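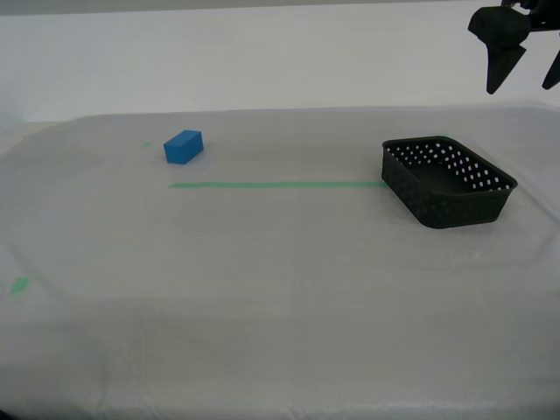

About Flekdale

Quick version. We teach grown-ups to cook. Evenings mostly, Saturday if enough people ask. Flekdale is the school, Trallell is the building (old shoe store, two floors, the sign is still up on the side street so look for that). Been going 6 years.

Longer version, for people who asked.

Tharushi Khan started it. She ran the kitchen at Gape for a long time, the lunch place by the bus depot, and people kept coming to the counter wanting to know how she did the lentils. She'd write it on a napkin. Then they'd come back and say it didn't taste the same. So one Monday after closing she had them stay and cook it with her. Five people and one stove with a bad burner. They came back the next week and brought friends, and that went on until the landlord at Gape had a word.

Then Trallell came up for rent. Too big, too cold, no gas line. She took it anyway.

What we teach

Everyday food. Soup, rice, beans, flatbread, eggs, roast chicken, greens, a cake or two. How to hold a knife so you stop being scared of it. How to shop for a week and not throw half of it out. What to do with a cabbage.

We don't do wedding cakes, sugar work or anything with a blowtorch. There are good schools for that and we'll point you to one if you call.

The basic course is 5 weeks, one evening a week, six thirty to nine. You eat what you make. Come hungry, seriously, people have dinner first and then regret it.

After that it's short ones. Bread. Pickles and ferments. Curry from scratch. Cooking for one. Cooking for a crowd (that one fills first, every time, sign up early). Pickles usually runs in October when the cucumbers are cheap and the peppers are still coming in.

Who comes

All sorts. People just divorced, people just married. College kids. Retired guys who never cooked a meal in there life and want to learn before their wives find out. Nurses off shift. A whole softball team once, they were loud, they did all the dishes.

You don't need to know anything. If you can boil water you're ahead of some of us when we started. If you already cook well you might be bored in Basics, so take Bread.

Under 16s need an adult with them. It's the insurance, don't argue with us about it, we already did.

How a class goes

Aprons on, hands washed. Tharushi or one of the other teachers cooks the thing once, start to finish, talking the whole way through. Then you pair up and do it. Someone comes round and tastes. Mostly they'll tell you it needs salt. Then everybody sits down at the long table upstairs and eats, and the recipe sheet goes home with you.

We print the sheets. Paper, not an app. You can spill on it. The back is blank on purpose so you can write down what you changed.

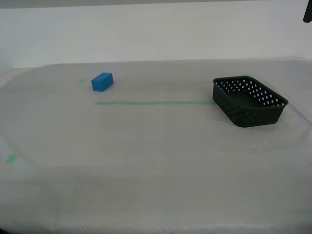
No grades and no certificate, though we did have a man ask for one for his mother, and we made him one.

Money

We're not a charity and we're not making a fortune either. Course fees pay for food, rent, the teachers and the gas. All the teachers get paid, including for setup and cleanup.

There's a set number of cheaper places on each course. Tell us you want one when you book, there's no form and we won't ask why. If they're gone we put you first in line for the next round. You can split any fee over the length of the course too, just say so.

The ovens came secondhand from Gimix when they shut their test kitchen. Paid off last spring. Good ovens. The left one runs hot, there's a note taped on it, please read the note.

Some numbers, since the library newsletter wanted them and we had to go dig them out anyway. 2,006 people have finished a course here. 116 of them have done three or more. Most bread baked in one night we don't know, a lot, we were giving it away on the sidewalk.

Allergies and diets

Tell us when you book. Not when you walk in! We can do vegetarian in every class, vegan in most. Gluten free is harder, there is flour in the air in that building pretty much all the time, so if you have celiac please call and talk to us first. Nuts we can leave out of nearly everything if we know ahead.

Pork and beef get swapped out whenever someone asks. Chicken usually goes in instead, or mushrooms.

Getting here

Door is on the side street, under the shoe sign. Ring the bell, if no one comes ring again, the fan is loud. Parking behind the building after six, it's free but tight. The bus stops at the corner.

Ground floor kitchen has a ramp and a lower counter you can sit at. Upstairs is stairs only for now. When someone in the group can't do stairs we eat downstairs, all of us, it's a bit of a squeeze but its fine. We have a quote in for a lift. It's a big quote.

The kitchen for rent

Daytimes the downstairs kitchen is for hire by the hour. Jam makers, a tamale lady, people trying out a menu before they sign a lease somewhere. You need your own food handler card and you leave it how you found it. Knives stay in the building.

Teaching with us

We're usualy looking for one more person. You don't need a culinary degree. You need to be able to cook dinner and talk at the same time, and be patient with somebody who has just burned onions for the second time. Come cook us something. We'll provide the stove, and pay you for the evening whether or not it works out.

Talk to us

Phone is best in the afternoon, before class prep gets going. Email we do get to, give it a couple days. Messages left during a class won't be heard until the washing up is done.

If you took a course years ago and lost your recipe sheets, we've got all of them in a binder. Stop by and we'll copy you a set. Bring the lentil one back if you're the person who borrowed the original.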